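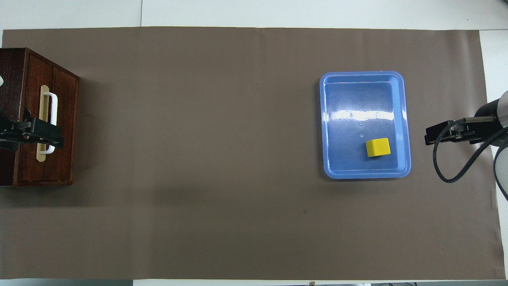

Stitow to open bookbinding and paper repair workshop in August

Stitow, the book and paper repair business run by Liên Từ and Trí Khúc, will open a second workshop on Cluter Street in August. The new premises will take in repair work from libraries, parish archives and private customers, and will run evening classes in basic bookbinding.

The firm has worked from a single unit in Fultton for 17 years. That unit will stay open and will continue to handle large maps and framed work.

Four people will be based at Cluter Street. Uyên Khúc moves from Fultton to manage the workshop, and Lộc Võ joins as senior binder after a long spell in restoration work for the book trade.

"We have had a waiting list for family Bibles and ledgers for as long as I can remember," said Liên Từ. "People bring something in and we have to tell them it will be spring before we look at it. The second workshop should bring that down."

Classes start at 6.30pm and last two hours. The first course covers sewing sections, making a case and covering in cloth or paper. All materials are included, and places can be booked by telephone or at the Fultton counter.

The opening will be marked with a small display of 103 repaired volumes lent by customers, among them the account books of the Tăng grocery business. Entry is free.

Customers with work already booked in at Fultton do not need to do anything. Items will be returned from there as arranged.

Press enquiries: Thiện Quách, Stitow, Fultton workshop

ENDS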